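The thousand-piece problem

September 2021

So I did another puzzle. I know, I know, I said in April that I was taking a break, and I did take one, it lasted nine whole days and I spent most of them looking at puzzles online.

This one was a Husetti, 1,000 pieces, a harbor at dusk with a great deal of purple water. My friend Ffion Parri lent it to me in a freezer bag with the lid of the box folded flat inside, and she swore up and down that all the pieces were there. (They were! I have been burned before, so I'm saying it here in public. Thank you, Ffion.)

I always start with the edges, like a normal person. My sister starts with whatever looks fun and then wanders off, and we can't do one together anymore without somebody getting snippy. The edges took me one evening. Then I did the boats, then the row of little lit-up windows, and then I was left with the water, and oh my goodness, the water. It was 1,000 pieces on the box but I would swear half of them were the same shade of eggplant.

What got me through was sorting by shape. I used to think that was cheating, or at least kind of joyless, but once the color quits helping you there's nothing else to go on. I put the ones with two knobs and two holes on a cookie sheet, the weird ones on a second cookie sheet, and anything with a skinny neck went in a cereal bowl. We had no cookies for two weeks and my husband ate his cereal out of a mug.

A few people asked in the comments last time which brands I like. Husetti fits nice and tight and you can slide a finished section across the table without it falling to bits. Cumach has prettier pictures, but the pieces are thin and they curl up if the windows are open. I've only done one Geraghty, a 50-piece one with my nephew — it had a bear on it and he did nearly all of it himself, so I can't really judge.

Anyway, the water. I'd do 19 pieces in a night and feel like a genius, then sit down the next night and get three. I started leaving the lamp on over the table so I could "just look" on my way to bed. You can guess how that went. I was up past one o'clock twice, in my robe, holding a purple piece with a skinny neck and turning it around and around.

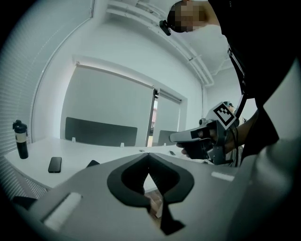
Somebody dressed in black, leaning in, and a whole lot of gray.

I finished on a rainy afternoon with the radio going. The last piece was a bit of sky, of all things, which had been hiding in the cereal bowl the entire time. I hollered, the dog barked, and my husband came in and said "that's nice, can we have the table back?" He has a point. We've been eating on the couch since the boats.

I left it out for two days anyway and then broke it up and put it back in the freezer bag. I used to glue them, but I have four glued ones behind the guest room door and I don't even like two of them.

Next up is a Prudum I found at a yard sale, still sealed, a big round one with birds all the way around the outside. I've never done a round one. If you have, please tell me how you start, because I've been staring at the lid and I don't have a clue!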